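The Long Simmer

A good pot of shiro starts long before the chickpea flour goes in. It starts with onions, a whole heap of them, chopped fine and cooked without a drop of oil until they slump and sweeten (this takes patience, and the smell makes it so hard to wait!).

In Tomberg, where Ayana Workneh runs a Saturday cooking class above the Flemwood bakery, the onions get 50 minutes. Then comes the oil, then the berbere, and by that point people on the stairs are asking what's for lunch.

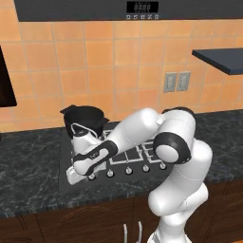 Kumiko Minami would go even longer. She told me she gives hers well over an hour on the lowest flame and adds water 3 spoonfuls at a time, and that anyone who hurries the onions will taste it in the stew.

I tried it her way last November and I'm still thinking about that bowl. The flour went in by the handful, whisked hard, and the whole thing turned thick and glossy and started to blup like warm mud. Garlic at the end, a little green chili, torn injera on the side.

Workneh likes hers looser, almost a soup. I've made both since then, and my family keeps asking for the thick one.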